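Automation Maintenance II
Handout 7: Setting Up and Looking After the Two-Arm Bench Cell
Issued 5 November 2019. Prepared by Delia Palma; revised by Alcides Urrego

1. Scope

This handout covers the two-arm bench cell in the Womthorpe laboratory and the simulated cell that accompanies it. Students are expected to have read the safety notes for the laboratory before the practical session. The procedure below applies to both versions of the cell unless stated otherwise.

2. Before power is applied

Confirm that the emergency stop is pressed in and that the cell key is with the session supervisor. Check the base bolts of each arm against the torque card inside the cabinet door. Inspect the cable loops at the wrist for flat spots, cracks or rubbing. A damaged loop is entered in the log under code 571 and the arm is not to be moved until Mr. Urrego has signed the entry.

3. Homing and reference

Home the left arm first, then the right. Each arm must reach its reference position 3 times in succession without a fault message. Compare the joint readings with the last sheet signed in the log. If any joint differs from that sheet by more than the tolerance printed on it, stop and repeat the homing procedure from the beginning – do not adjust the stored values by hand.

4. Checking the simulated cell

The kitchen counter layout is used for reach and clearance checks before any program is sent to the physical arms. Load the layout, open both hands and bring each arm in from its own side of the counter.
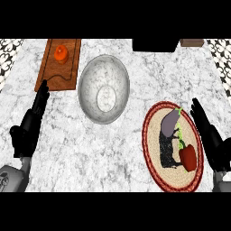 Clearance is measured from the fingertips to the nearest object or surface, and never from the wrist housing. Record the smallest value for each hand. Where a fingertip overlaps an object in the overhead view, change to the side view and read the height before deciding whether there is contact. Programs that pass are saved in the Drastley folder under the student's own number.

5. Routine care

Wipe the finger pads with a dry, lint-free cloth after each session. Solvents are not permitted. The finger joints are examined every May, when the hands are removed and sent to the Stostgate workshop. Between those visits students may tighten the outer cover screws but may not open the hand housing.

6. Common faults

Fault 91: a finger has not reached its commanded position. Clear any obstruction, open the hand fully and home that hand again.

Fault 887: communication with one arm has been lost. Press the emergency stop, check the connector at the base and restart the controller. If the fault returns, report it to Ms. Palma.

7. Work to be submitted

Submit the completed homing sheet, the clearance values for both hands and a short account of any fault met during the session – one page is sufficient.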